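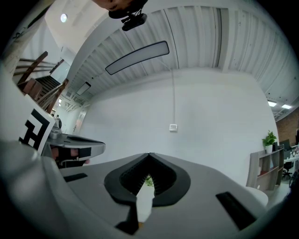
Notes by Brândușa Stoica
Evening course in home decorating, week 3

Hello again! Last week we painted swatches, and I hope yours are still stuck up where you can see them morning and night. Tonight it's hanging pictures, my favourite bit of the whole course.

Start on the floor. Lay your pictures out and shuffle them about until you stop wanting to move things (I once took a whole Saturday over it). Then cut paper shapes and tape those to the wall.

Keep the gaps even. I like 2 inches, a bit more if the mounts are wide. Over a sofa, go lower than feels right!

For heavy pieces use two hooks, set well apart, and check for pipes and cables before you drill. The Sirklow hooks in the handout box are fine for plaster, but please don't trust them with a mirror.

For next time: one wall at home, planned on paper, with measurements. Bring a pencil and your swatches.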